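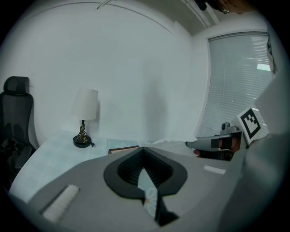 How to Budget for Hand-Held Grippers Without Getting Talked Into Extras

By Aaliyah McIntyre
19 February 2023

Quotes for data collection gear are written to make the big number look small. The device price sits up top in bold, and everything you need to get a week of usable recordings out of it is spread over pages two through four. I bought the first set for our lab at Lesterholm on the strength of page one. I don't recommend it.

These are the steps I follow now. They assume you are buying hand-held grippers for recording household tasks, and that a person with a spreadsheet will eventually ask you what the money was for.

Step 1. Write down the tasks before you open a catalog

Be dull and specific. "Household manipulation" is what vendors like to hear. "Move a small table lamp across a cloth-covered table" is something you can test. Lamps have cords and thin stems, and they will tell you more about a gripper than any foam block on a sales rep's desk.

Write 20 tasks. If you can't get to 20, you aren't ready to buy.

Step 2. Decide if you need one hand or two

Two-handed setups come up in every sales call, and they do look good. They also mean two devices, two sets of spares and one operator who gets tired faster. Go back to your list and mark the tasks that a single hand can't do. On ours it was fewer than half, and we had already paid for pairs.

If you do go with pairs, ask if the two units are priced the same. Sostadon quoted us a second unit with a "sync license" attached. When Korkor Adjei asked what the license did that the first one didn't, it came off the quote.

Step 3. Ask for the parts list with prices

You want a price for every piece that touches things or gets knocked:

Finger pads or inserts
Camera and lens, sold separately
Camera mount
Printed tracking markers, and the plate they attach to
Cables
Batteries, if any
Carry case

Watch the markers. A marker is a black and white square, and you can print one yourself. Zistier had a pack of them at $43. What you may have to buy is the mount that holds it flat, so ask about the two separately.

Step 4. Price the room

Most budgets skip this, and it's cheap to get right early. An ordinary room with a table, a plain wall and a window will do for a lot of tasks. Before you pay for a lighting kit, spend a day recording with the blinds closed and a day with them open, and compare the tracking. We had a lighting package in our January draft. It's gone, and I have yet to hear a complaint.

A wide fisheye lens takes in much more of the room than people expect, operators included. Settle how you'll handle consent and faces now, and put the hours for it in the budget.

Step 5. Get a loaner and abuse it

A demo run by the vendor proves the vendor can run a demo. Ask for a unit for two weeks and let the person who will be holding it all day do the holding. Ville Rautiainen did ours. His notes were mostly on wrist strain, a subject missing from every brochure I had.

Aim for 100 recordings, then check how many you'd keep. Ask the vendor for their own keep rate in writing. Hämäläinen gave us one. The other two sent a video.

Step 6. Work out the cost per kept recording

Add up devices, spares, room, operator hours and the hours spent throwing out bad takes. Divide by the recordings you kept. In our case the hardware came to $1,263 per station, and labor passed that well before the end of the first month. A discount on the device barely moves the result. A lighter device might.

Step 7. Leave a line for the second order

You will break something or change your mind on finger shape. Put the money in now and label it plainly. If a vendor offers a "future-proof" bundle to cover this, ask which parts fit the next model and get the part numbers. I've asked three times and am still waiting on the numbers.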